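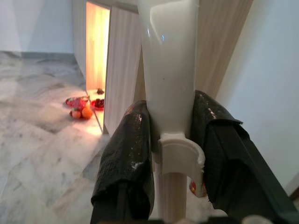
Do you ship the whole Nelley leg kit in one go?
Yes, it all comes in one box from my workshop in Flusstead! I make these for classrooms and drama groups, so they're for showing and handling, never for wearing. You'll get the glossy off-white socket, the chunky white clip that goes just under its rim, and the slim pinky-beige rod below that.

How big is the parcel?
Bigger than people expect (sorry, postie). Allow around 7 days in the UK, a bit more in April when schools all order at once.

Can I buy just the clip?
You can. Put 427 in the search box and it pops up.

What do I clean it with?
Warm water and washing-up liquid. Please don't use nail varnish remover, I've had some very sad emails.

Can I paint it?
Go for it! Rub it down with 200 grit first or the paint peels.

Who do I ask about school invoices?
Shabnam Mughal does all of those.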